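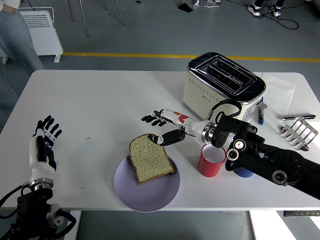 3.2 The breakfast table as a work surface

Most studies of kitchen layout deal with the counter and the stove, where the cooking is done. The table gets less attention, although in small homes much of the preparation of a cold or toasted breakfast has moved there. In our survey of 564 households in Pondlow and Votcombe, the toaster was often kept on the eating table all day, and the table was used for other things between meals. This section deals with how the items on such a table are placed.

We use the term "reach zone" for the part of the table a seated person can use without leaning. The plate almost always has first claim on it. Cups come next, and they tend to be put down on the side of the hand that drinks. The toaster is usually pushed toward the back, partly for the sake of the cord and partly to keep the front clear for eating.

Figure 4. A white rectangular table set for a simple breakfast. One slice of bread lies at an angle on a round lavender plate near the front center. A red cup and a blue cup are to the right of the plate, and a two-slot toaster with a cream-colored body is at the back. Paper, a pen, a marker and a toast rack share the right side.

The layout in Figure 4 follows the common pattern for the plate and the toaster. The right side of the table is more mixed. A sheet of white paper lies near the back edge with a black pen across it, and a blue marker stands upright near the toaster. The stainless-steel toast rack is on its side close to the right edge. We coded tables of this type as "shared", meaning that eating items and writing items are present at the same time with no clear line between them.

Shared tables raise a practical question about the rack. A toast rack takes up little room when it stands in use, but people in the interviews described it as awkward to store, and many left it wherever there was a gap. Hlongwane racks, which were supplied to 72 of the households for the second part of the study, were returned to a cupboard after breakfast in only eight homes. The rest stayed on the table or on top of another item.

Plate size also matters. A single slice leaves part of a round plate free, and people used that space for butter, a knife or a second slice. Where the plate was small, these things went onto the table surface, and crumbs were found over a wider area. We return to crumbs in Section 3.4 – the Fivatbridge measurements are given there.

Comments (3)

Shahzad Orakzai
Did you separate homes with children from the others? Our own table has had pens on it at every meal for years, and I would expect that to change the "shared" figure quite a bit.

m_tilling
Section 3.4 is missing from the version I downloaded. It stops after the part on plates.

Reader
Good to see the toast rack taken seriously. Mine lives on top of the bread bin. Was there any difference between households that ate at the same time and those that took turns?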